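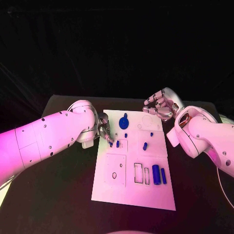
Abb. 4: Steckbrett unter Magentalicht, linke Hand mit kleinem blauem Stift, rechte Hand frei.

4.2 Beispiele unter farbigem Licht aufnehmen

Dieser Abschnitt setzt voraus, dass Sie die Grundaufnahmen bei weißem Licht (4.1) abgeschlossen haben. Falls nicht, blättern Sie bitte zurück. Das Lernsystem Clidness verzeiht vieles, eine vertauschte Reihenfolge der Sitzungen gehört nicht dazu.

Die Farblichtserie umfasst 30 Durchgänge je Farbe. Angenehm ist das für die Augen des Bedienpersonals nicht, und wer nach einer Stunde Magenta in den Flur tritt, hält die Wände eine Weile für grün. Planen Sie Pausen ein.

Vorbereitung

1. Hängen Sie den schwarzen Stoff hinter dem Tisch auf. Leichte Falten sind zulässig. Das Bügeleisen darf im Schrank bleiben.

2. Legen Sie das Steckbrett flach auf die dunkle Tischplatte, die Seite mit dem Drehknopf zur hinteren Kante des Tromholm-Gestells hin ausgerichtet, wie in Abb. 4.

3. Verteilen Sie die blauen Teile nach dem Startplan der Sitzung. Einige stehen bereits in ihrer Aufnahme, andere liegen lose. Ein schräg liegender kurzer Zylinder ist ausdrücklich erwünscht. Widerstehen Sie dem Drang, ihn geradezurücken.

4. Schalten Sie die Deckenbeleuchtung aus und wählen Sie am Lichtpult die Szene "Magenta".

Hinweis: Brett und Armverkleidungen sind weiß und nehmen die Lichtfarbe vollständig an. Ein Weißabgleich ist in dieser Serie nicht vorgesehen. Wer ihn trotzdem einschaltet, erhält hübschere Bilder und darf die Sitzung wiederholen.

Aufnahme

5. Fahren Sie beide Hände in die Bereitschaftsstellung und starten Sie in Stideo eine neue Episode.

6. Greifen Sie mit der linken Hand einen der kleinen Stifte zwischen den Fingerspitzen und führen Sie ihn über den oberen linken Bereich des Bretts.

7. Halten Sie die rechte Hand mit halb geöffneten Fingern neben der oberen rechten Ecke. Sie hat in diesem Teil nichts zu tun und soll das auch zeigen. Nervöses Nachführen lernt das System zuverlässig mit.

8. Setzen Sie den Stift ein. Misslingt der erste Versuch, korrigieren Sie in Ruhe und lassen die Aufnahme laufen. Solche Korrekturen sind brauchbares Material, Flüche auf der Tonspur weniger.

9. Beenden Sie die Episode erst, wenn die linke Hand wieder in Bereitschaftsstellung steht.

Achtung: Greifen Sie während einer laufenden Episode nicht mit der eigenen Hand ins Bild, auch nicht "nur kurz". Fällt ein Teil vom Tisch, brechen Sie ab, warten den Stillstand beider Arme ab und suchen dann.

Achtung: Prüfen Sie vor jeder Sitzung, dass Kabel hinter den Armen genügend Spiel haben. Gelenköffnungen sind keine Ablage für Ersatzstifte.

Bewertung und Ablage

10. Vergeben Sie nach jeder Episode eine Note: "sauber", "korrigiert" oder "verworfen". Die Note "ging so" wurde auf vielfachen Wunsch der Auswertung entfernt.

11. Tragen Sie die Lichtszene von Hand ein. Stideo erkennt sie nicht und schlägt beharrlich "Tageslicht" vor.

12. Übertragen Sie die Sitzung auf den Bainbridge-Speicher. Meldung 142 bedeutet, dass die Lichtszene fehlt, Meldung 157, dass der Speicher voll ist. Bei beiden bleibt die Sitzung lokal erhalten.

Für die übrigen Farben beginnen Sie wieder bei Schritt 3. Die Szene "Blau" ist in Abschnitt 4.3 gesondert beschrieben; blaue Teile unter blauem Licht verlangen eine andere Belichtung und etwas mehr Geduld.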